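4.2 Who labels the leftovers?

I went into the Birwood interviews thinking people would want to talk about tidiness. They wanted to talk about guilt! Of the 40 office workers I spoke with, 20 brought up an unlabeled item before I'd even asked (usually something at the back of a shared fridge).
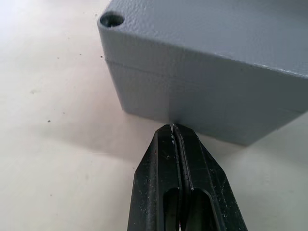 Figure 3. Gray enclosure, corner and top surface.

Plain containers came up again and again. One woman told me she'd left a box alone since August, and I believe her. Mykhailiuk found much the same thing in Britstead, though his fridges were bigger and his people a lot ruder.
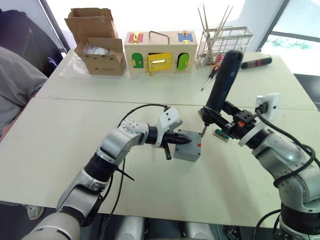
Figure 4. Small light-grey box held over a tabletop.

Names on lids did help, but only for six of my groups.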